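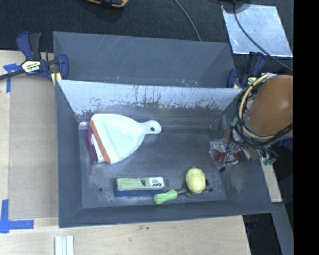 Minutes, grasp collection group, Brernlow workshop, Jun 7, 2018

The meeting opened with the state of the picking set, and it was a cheerful start. The Dedetti collection has reached 119 sessions since February, and the notes are in much better order than they were in the spring. The group agreed that the mixed bins are teaching us the most. A dustpan lying partly on top of something else, a long narrow box set parallel to the front wall and a tool whose shaft runs under a yellow oval object make a far richer load than the single items we began with. The arm has to deal with wide and flat, long and thin, and round, all in one bin. Everyone wants more of these!

Minutes of the last meeting
Read and accepted. One correction: the Oda trial was run at the Tranomdale site, and the earlier minutes put it at Brernlow.

Bin loads
Long discussion, mostly happy. Proposal to retire the sorted loads (all boxes, all soft toys, all tools) and go over to mixed loads for the rest of the summer. Agreed, with the sorted loads kept in storage for checks. Partly covered items will stay in the loads. It was asked whether operators should spread things out before a session if an item is fully hidden. Decision: leave it. The hidden ones are exactly where the current model gives up too early, and we would love to see it learn to move the top item first.

Item swaps: change the load every 30 attempts. Last month some loads stayed in for a whole afternoon and the examples started to look alike.

Failed grasps
Tranomdale has been throwing these out and Brernlow has been keeping them. The group was strongly for keeping them. A slip off a thin handle is a useful example as long as it is labeled as a slip. Tranomdale will go back through its saved sessions and restore what it can. Anything stopped by the operator gets its own label, "halted", and stays out of the failure count.

Thin tools are still the weak spot. Oda closes well on the handle end and poorly on the shaft. Suggestion from the floor to add more approach angles for these, accepted with no objection.

Setup
Bins to be clamped before every session and checked again after lunch. Two sessions at Tranomdale had to be marked doubtful after a bin shifted. Tape the position of anything that has to go back to the same spot - this costs a minute and saves a lot of grumbling later. Scuffed bins do not need replacing. The marks on the floor and walls vary from bin to bin and the group would like that variety in the set.

Cable check to be added to the start sheet, wrist first.

Labeling
The backlog stands at 80 sessions, all from Dedetti. Brernlow offered to take half. The new label sheet has one line for "touched but not lifted", which was missed badly in the old one.

Other business
A request for more kitchen and cleaning items in the loads. Approved, bring what you have.
The shared drive at Tranomdale is nearly full. Older sessions to be moved before the next collection week.

Actions
Brernlow: write up the mixed load rules on one page.
Brernlow: new start sheet with clamp and cable checks.
Tranomdale: restore failed grasps, move old sessions.
Both sites: 2 thin tools in every load until further notice.

Next meeting at Tranomdale, same hour.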